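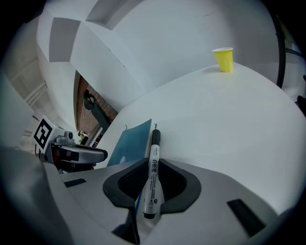
Whiteboard marker, white barrel, black cap.

September 2020
Notebook, traveling exhibit build – Druleton version

Continuing from the last page. Panel layout is frozen as of this morning except for the end wall, which still has two options. Tested both at 1:5 in foam board. Option A (straight return) gives a cleaner joint but the visitor reaches the last text panel with their back to the light. Option B (angled return) fixes that and costs one extra hinge post. Going with B unless the packed weight goes over.

Crate check. The Prodo crates take panels up to the inside width with 5 mm clearance per side, less than the drawings say. Measured twice. The felt strip on the lid side was left out of the drawing. Either the strip comes out or the panel edges lose their vinyl trim. Preference is to lose the trim. It was lifting at the corners on the first two panels anyway.

Panel count is 27 with the end wall in option B. At nine per crate that fills three crates with no spare slot. Hinge posts travel separately in the long tube. Label the tube at both ends this time.

Text panels. Word count for the whole show is 2,397 after the second edit. Still heavy in section two. Panel 14 is the worst: body text runs to the bottom margin and the caption has been pushed onto the map. Reduce the body or move the map to 15. Do not reduce type size again. At the present size it reads from two arm lengths under the gallery lamps and that is already the limit.

Color. Grosard gray reads green under the warm lamps. Put three chips on the wall at panel height and looked at them at noon and again after dark:
chip 1, Grosard gray as supplied – green cast at night
chip 2, same with a second coat – no change
chip 3, Ghoneim off-white over gray primer – neutral in both
Chip 3 it is. Drying time is longer, overnight before handling. It also marks easily, so gloves for assembly.

Hinges. Pin hinges on the test pair sagged 2 mm at the free edge after standing over the weekend. Swapped the lower pin for the longer type and reset it. Will measure again before committing to the full order. If it still sags, add a foot under every second post. A foot is ugly but it can be painted out in the floor color.

Floor plan. Minimum aisle is 78 inches between sections one and two, narrower at the turn. The turn needs another look with a wheelchair template. The paper template used so far has no allowance for the footplates and gave a result that was too good. Cut a new one from corrugated board.

Lighting. Clip lamps from the old show work on the new posts only if the top cap is left off. Without the cap the post end is raw. Options: shorter cap with a notch, or paint the end grain and leave it. Made one notched cap on the band saw, fit is acceptable, edge needs sanding.

Sequence note. Moving the timeline from the entrance to the back of section one. In the model the entrance was too dense and the title panel had no space around it. The intro text refers to "the dates opposite" so that line has to change.

Open items
– re-measure hinge sag
– panel 14, body text or map
– wheelchair template, corrugated
– confirm felt strip in all three crates, only one was opened
– intro text, "dates opposite"
– order posts after weight check, allow for the end wall
– venue power: one outlet on the long wall according to the plan, no height given

Opening is in November. Posts have the longest lead time so the weight check comes first.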